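Session 4 – Running the Front Door

Welcome back, everyone, and I hope you all got through the reading on reservation books, which I know was a bit of a slog (the chapter on no-shows does pick up, I promise). We left off with Efe Aliyu's first winter at Bundier, a dining room with 39 seats and a bar where people were forever waiting for their friends to turn up.

Aliyu's great worry was the second seating. Guests from the early one would linger over coffee, quite happily, and the 9 o'clock tables would start gathering by the host stand.
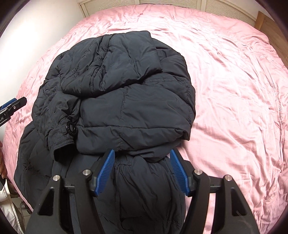 Her answer was to offer the lingerers their last drink at the bar – always as an invitation, always from the person who had looked after them all evening. Please remember that last bit, as it comes up again when we get to Ogbonna and its rather different way of doing things.

For next time, read the Plevon pages in your packet and write up to 2 pages on how you would seat a full room on a busy night in February. Draw me a floor plan if you like! Pencil is fine, and so are crossings-out. I'll be in my office until 4 if anyone wants to talk it over first.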